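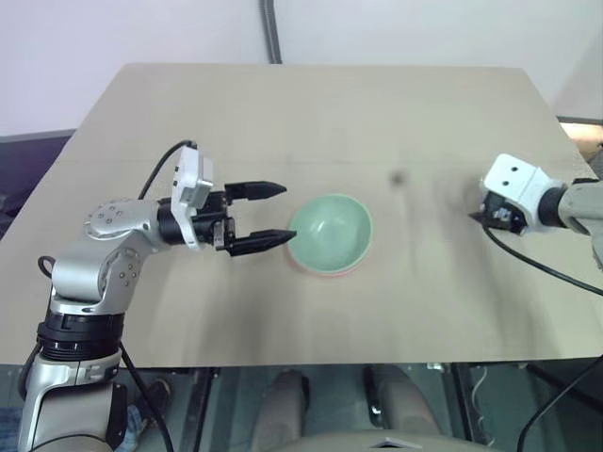 Courses > Tableware and Table Setting > Handouts > 2. The Bowl Alone

Bring one bowl. Students at Gesmont reliably bring a bowl, a spoon, a napkin and a sprig of something. Leave the sprig at home.

The exercise: place an empty bowl on a large bare table and leave it there for 5 minutes. Then write down where your eye goes. If it goes to your phone, start over.

Points to look for

Color. Pale green on light beige is a quiet pairing. It will forgive soup. Beet salad is a separate conversation, and we have it in unit 5.

Rim. A rim lighter than the body draws a line around the food, whether or not the food has earned it.

Shine. A smooth surface picks up a small white highlight on the inner wall. Move your head before you blame the dishwasher.

Space. Beginners see bare table and reach for a candle. Dhanial's chapter on spacing runs to 18 pages and can be reduced to "don't."

For next time: repeat with the bowl off center, then write 60 words on which placement you prefer. "It looked nice" is three words and has been submitted before.

Shares: 18 | Comments: 2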